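Kitchen arms at Billwood: your questions, answered by the people who work next to them

Updated 11/15/20

The staff association at the Billwood canteen put this page together after the Werkbridge leaflet went up in the break room. The leaflet is cheerful. We had more questions than it did.

What is being brought in?

One arm from Matitz for the cold prep counter, to start with. Management calls it a pilot. The contract we were shown has an option for more, so we are reading it as a first step.

Will anyone lose their job?

The written answer is "no redundancies linked to the pilot." Read that slowly. It doesn't cover contracts that run out, shifts that aren't filled, or anything after the pilot ends. We have asked for the same promise without the last four words and haven't had a reply.

Is it true the arm will save 60 hours a month?

That figure comes from Werkbridge's proposal. It counts hours at the cutting board and the plating station. It leaves out wiping down, reloading, restarting and standing there waiting for an engineer. We asked for those to be logged too — on paper if need be.

Who looks after it during a shift?

Whoever is on cold prep, according to the draft rota. There is no extra pay for it at the moment. The training is 40 minutes plus a quiz on a tablet. We think a person who is answerable for a machine next to knives deserves a full day and a higher grade.

Can I refuse to work beside it?

You can refuse if you believe it's unsafe, same as with the slicer. Tell the shift lead, write down the time, and let one of us know. You can't be moved to fewer hours for raising it.

Does it record us?

The arm keeps a log of its own movements. Management says the log won't be used to judge how fast anybody works. We'd like that in the policy, where it can be pointed to later.

What happens when it breaks down in the middle of lunch?

We serve 1400 lunches a week and the menu doesn't shrink when something stops. The plan says "staff will revert to manual preparation." That means us, with fewer hands than before if the hours have already been cut.

Have we seen it working?

Only in simulation. Miah, the software firm, has built a computer model of a kitchen counter for its tests. In the still they sent, the gripper is over the cutting board with nothing in its fingers, and the only food on the plate is one shrimp. Our counter at noon has a good deal more on it than that, and people reaching across each other. We have asked for a live trial during service before anyone signs off.
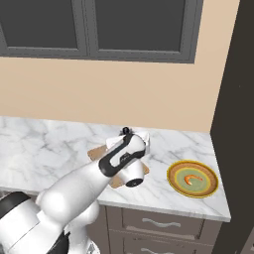
When does the pilot begin?

February, if the safety check is done by then. It runs for 27 working days. Comments on the draft rota go in the box by the time clock, or to any association rep.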